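Error rates are the wrong headline

Vendors of quantum processors report two-qubit gate fidelity because it is easy to print on one line. A buyer needs the logical error rate per cycle, measured with the decoder running in real time. The two figures are related, but the second includes leakage, crosstalk and classical latency, and those dominate once the code distance passes 4.

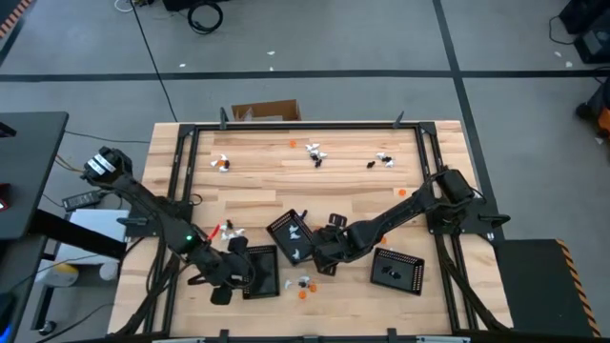 Lerato Motaung objects that a logical rate depends on the code chosen, so publishing it would reward labs that tune for one benchmark. The objection is fair. It is met by naming the code and the decoder beside the number.

Consider Ferach and Avbridge, two machines our group has had time on. Ferach quotes the better gate. Over 17 rounds of syndrome extraction its advantage disappeared, as the decoder queue grew faster than it drained. Avbridge has the poorer gate and a shorter readout, and it held its rate to round 81. 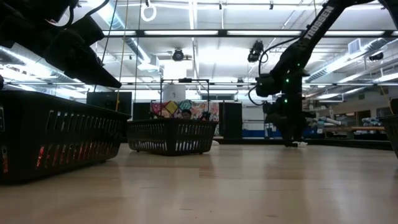

Three black baskets on a light wooden tabletop.

Calibration drift is the other omission. A fidelity taken at 2 a.m. after a fresh tune-up says little about the afternoon queue, when most paying users are on.

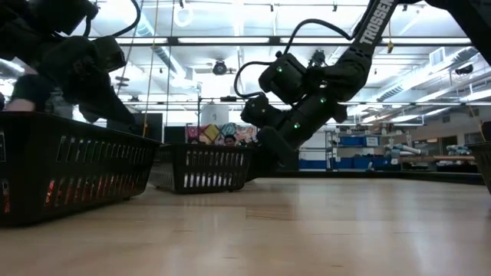 Should a lab without its own decoder team care about any of this? It should care more than most, as it will inherit whatever latency the vendor ships.

My proposal is modest. Sanna, the scheduling layer we use, already logs cycle time and decoder backlog for each job. Trinidad Henríquez has argued for releasing such logs by default, and I agree. Publicly funded centres could require it at the next renewal in November. 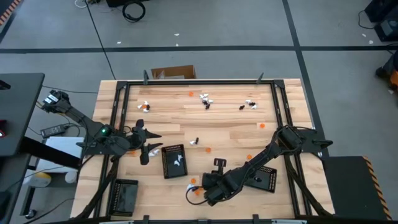

Two robot arms above a table with three perforated trays.

Falon publishes its backlog now, in a plain table updated each month. The numbers are unflattering and I have found them more useful than any fidelity plot.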